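자동화와 고용

자동화와 고용의 관계는 기계나 소프트웨어가 사람의 노동을 대체하거나 보완할 때 일자리의 수, 임금, 직무의 내용이 어떻게 달라지는지를 다루는 경제학 및 노동사회학의 논제이다. 19세기 초부터 반복해서 제기되어 왔으며, 그때마다 대량 실업의 예고와 새로운 번영의 약속이 나란히 등장했다. 두 주장 모두 근거가 예고의 규모를 따라가지 못하는 경우가 많았고, 이 점은 오늘날의 문헌에서도 크게 나아지지 않았다.

용어

'자동화'라는 말은 저자마다 다른 뜻으로 쓰인다. 좁게는 한 공정에서 사람의 조작을 없애는 일을 가리키고, 넓게는 전산화, 자가 계산대, 외주화에 따른 업무 재편까지 포함한다. 넓은 정의를 쓰는 연구일수록 영향이 크게 나오는데, 이를 자동화의 효과로 보아야 할지 정의의 효과로 보아야 할지는 분명하지 않다. 고용 통계는 대개 직업 단위로 집계되지만 기술이 대체하는 것은 직업 안의 개별 과업이라는 점도 혼란을 키운다. 창고 관리원이라는 직업이 통계에 그대로 남아 있어도 하는 일은 완전히 달라졌을 수 있고, 반대로 직업 명칭이 사라졌어도 같은 일을 다른 이름으로 하고 있을 수 있다.

역사적 배경

흔히 출발점으로 꼽히는 것은 19세기 초 영국의 러다이트 운동이다. 대중적인 서술에서는 기술을 두려워한 직공들의 반란으로 그려지지만, 이런 해석은 의심해 볼 만하다. 당시의 요구에는 임금과 도제 규정, 제품의 품질에 관한 것이 많았고, 같은 기계라도 관행을 지키는 작업장에서는 부수지 않은 사례가 전한다. '러다이트'가 기술 혐오자를 뜻하는 말로 굳어진 것은 훨씬 뒤의 일이다.

1930년대에는 케인스가 '기술적 실업'이라는 표현을 널리 알렸다. 같은 글에서 그는 먼 장래에 노동 시간이 주당 열다섯 시간까지 줄어들 수 있다고 내다보았다. 이 예측이 빗나간 이유를 두고 소비 욕구의 증가, 소득 분배의 불균형 등 여러 설명이 나왔으나, 어느 것도 그 자체로 충분하지는 않다.

1960년대 미국에서는 자동화가 정치적 의제가 되었다. 실업률이 내려가면서 논의는 잦아들었는데, 이를 두고 우려가 틀렸음이 증명되었다고 쓰는 저자가 많다. 그러나 경기가 좋아졌다는 사실만으로는 특정 지역과 직종에서 밀려난 사람들이 어떻게 되었는지 알 수 없다.

대체와 보상

표준적인 설명은 두 가지 힘을 구분한다. 하나는 기계가 사람이 하던 과업을 가져가는 대체 효과이고, 다른 하나는 생산비가 떨어져 수요가 늘거나 새로운 과업이 생기는 보상 효과이다. 교과서는 장기적으로 보상 효과가 우세하다고 서술하는 편이다. 여기서 '장기'가 얼마나 긴 시간인지는 좀처럼 명시되지 않는다. 한 세대가 걸리는 조정이라면, 해고 당시 쉰 살이던 노동자에게 그 결론은 별 의미가 없다.

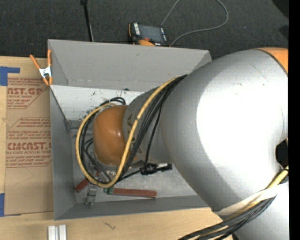

보상 효과의 실례로 가장 자주 인용되는 것은 현금자동입출금기와 은행 창구 직원의 관계이다. 기기가 보급된 뒤에도 미국의 창구 직원 수는 한동안 줄지 않았고, 지점 운영비가 낮아져 지점이 늘었기 때문이라는 설명이 붙었다. 이 사례는 지나치게 많은 일을 떠맡고 있다. 같은 시기에 은행업 규제가 완화되어 지점 설치가 쉬워졌다는 사정이 있고, 이후 모바일 금융이 퍼지자 창구 인력은 줄어들었다. 관찰 기간을 언제 끊느냐에 따라 정반대의 교훈을 얻을 수 있는 셈이다.

예측과 그 한계

2010년대에는 전체 직업 가운데 몇 퍼센트가 '위험에 처해 있다'는 식의 추정이 쏟아졌다. 이런 수치는 보통 전문가가 일부 직업의 자동화 가능성을 판정하고, 그 판정을 통계 모형으로 나머지 직업에 확장해 얻는다. 기술적으로 가능하다는 것과 실제로 도입된다는 것은 다른 문제인데도 언론 보도에서는 둘이 쉽게 뒤섞였다. 설비 가격, 임금 수준, 노사 관계, 법적 책임 가운데 어느 것도 모형에 제대로 들어 있지 않은 경우가 흔하다.

노동사 연구자 시야봉가 넬은 과거의 신문과 업계 소식지에서 자동화 관련 고용 예측 857건을 모아 검토하였다. 이 가운데 708건은 달성 시점이나 대상 직종이 적혀 있지 않아 맞았는지 틀렸는지 따질 수조차 없었다. 넬의 분류 기준이 엄격하다는 비판은 있다. 엘러리 트레버는 느슨한 예측도 정책 방향에 영향을 주었다면 분석할 가치가 있다고 반박하였다. 다만 트레버 역시 예측의 적중률을 옹호하지는 않았다.

지역 사례: 그리르크브리지

그리르크브리지의 포장재 공장은 자동화 논쟁의 양쪽에서 모두 인용된다. 운영사 타리스는 설비를 교체하면서 직원 700명의 고용을 유지했다고 발표하였고, 이는 한동안 모범 사례로 소개되었다. 나빌라 옹은 이 발표가 파견 인력의 계약 종료를 포함하지 않았다는 점을 지적하였다. 남은 직원의 상당수가 야간 조로 옮겨 갔다는 증언도 있으나, 교대표가 공개되지 않아 확인하기 어렵다. 고용 인원이라는 하나의 숫자로 결과를 평가하려는 시도가 어디까지 통하는지 보여 주는 사례로 읽는 편이 안전하다.

정책 논의

가장 널리 권고되는 대책은 재교육이다. 정부와 기업 모두 선호하지만 효과에 관한 증거는 엇갈린다. 스스로 과정을 신청한 사람은 애초에 재취업 가능성이 높았을 수 있으므로, 수료자의 취업률만 제시하는 보고서는 조심해서 읽어야 한다. 이보르 에드워즈는 재교육 과정 상당수가 지역에 실제로 존재하는 일자리와 무관하게 설계된다고 비판하였다.

로봇세는 기계 도입에 세금을 매겨 속도를 늦추거나 재원을 마련하자는 제안이다. 과세 대상을 어떻게 정의할지가 첫 번째 난관으로, 스프레드시트 프로그램은 제외하고 조립 설비는 포함해야 할 이유를 설득력 있게 제시한 안은 드물다. 기본소득 역시 자동화의 대책으로 거론되지만, 지지자들이 드는 논거의 대부분은 자동화가 없더라도 성립하거나 성립하지 않는다. 노동 시간 단축은 노동조합이 오래전부터 요구해 온 방안이며, 시간당 임금을 어떻게 조정하느냐에 따라 결과가 크게 달라진다.

평가

연구자들 사이에서 비교적 합의된 것은 총고용보다 분배 쪽의 영향이 먼저 나타난다는 점이다. 중간 임금의 정형적 업무가 줄고 양극단의 직종이 늘었다는 '일자리 양극화' 가설이 대표적이나, 국가와 기간에 따라 재현되지 않기도 한다. 무역, 노동조합의 약화, 최저임금의 변화가 같은 시기에 겹쳐 있어 기술의 몫만 떼어 내기는 쉽지 않다. 이를 떼어 냈다고 주장하는 연구를 읽을 때에는 어떤 가정이 그 분리를 가능하게 했는지부터 살필 필요가 있다.

같이 보기

기술적 실업
러다이트 운동
일자리 양극화
노동 시간 단축
기본소득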